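玩具蔬菜和小餐具怎么收纳，孩子才愿意自己放回去？

提问者：Rarklow
发布于2022年12月25日

家里有一套过家家用的蔬菜水果，还有几只小盘子和小锅，六月份买的，现在越攒越多。原来都塞在一个带盖的大塑料箱里，孩子每次找一样东西就整箱倒在地上，玩完又不肯收。客厅地方不大，只有一张矮桌和一个500毫米宽的矮柜能用。

想问三件事：

用篮子好还是用箱子好？我婆婆说藤编的容易刮手，不建议买。
盘子和蔬菜要不要分开放？
有没有办法让三岁多的孩子自己收，不用我每次跟在后面？

另外这些塑料玩具多久洗一次合适，也请顺便说一下。之前用洗洁精泡过一回，有几个里面进了水，晃起来有声音，不知道还能不能要。

Eirlys Jarman 的回答

我在社区的玩具借阅室帮忙整理过两年，归还回来的过家家玩具基本都经我的手，说一下我们的做法。

容器用敞口的，不要盖子。孩子看得见里面有什么，就不会整箱倒。篮子不要太深，菜放进去以后最好有一部分露在篮口附近。太深的话，压在底下的永远玩不到，要找还是得倒。

藤编的可以用，买的时候拿手沿着篮口和内壁摸一圈，有翘起来的断头就换一个。用久了起毛刺的地方，用细砂纸磨一下，或者剪掉。实在不放心，里面垫一块棉布，布边翻出来包住篮口，每个月拆下来洗。塑料筐也行，好洗，就是轻，孩子一拽就翻。

盘子和蔬菜分开。我们是一个篮子放菜，旁边放一块带提手孔的托盘，盘子就摆在托盘上。孩子要“上菜”，从篮子里拿一样放到盘子里，端着托盘走；玩完了菜回篮子，盘子留在托盘上。步骤少，三岁的孩子能记住。

具体这样摆：

1. 选一个固定的位置，矮桌或矮柜的台面都可以，高度到孩子的腰。篮子放左边，托盘放右边，以后不要换来换去。

2. 托盘上只放一只盘子。其余的盘子叠起来收在柜子里，过一阵换一只出来。盘子多了孩子会拿去叠高，菜就散得到处都是。

3. 篮子里放混合的几种，颜色差别大一点，孩子容易认。同样的东西不要放很多个。
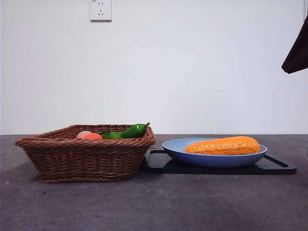 4. 收的时候大人先放一个，然后说“辣椒回家了，玉米呢”，让孩子接着放。前几天要陪着，后面提醒一句就行。

5. 剩下的菜装袋放到高处，两三周轮换一次。换的时候顺便检查有没有开裂的。

清洗的话，平时湿布擦就够了，一个月用温水加一点洗洁精擦洗一遍，不要泡。空心的玩具接缝处会进水。你说晃起来有声音的那几个，找到接缝或者气孔，朝下放在通风的地方晾几天，晾完没有异味、没有黑点可以继续用。里面已经发黑的就扔掉，擦不到里面。

Lewis 的回答

我家用的是布筐，不推荐，软，孩子一靠就塌。后来换了硬的。

楼上说的轮换很有用，我家以前一次全摆出来，孩子反而只玩锅。现在外面留一小部分，玩的时间长一些。

补充一点，你那个矮柜500毫米宽，篮子和托盘并排可能挤，先量一下再买。我当时没量，托盘有一截悬在外面，端不稳，最后挪到750毫米的桌子上才放下。

Driltance 的回答

买个收纳架不就好了，三层的那种，网上很多。

Rarklow 的追评

谢谢几位。架子放不下，客厅转不开身。我先把大箱子撤了，按第一位的办法在矮桌上摆。进水的那几个已经倒扣在阳台上，其中一个番茄里面有黑点，扔了。篮子准备去店里摸过再买。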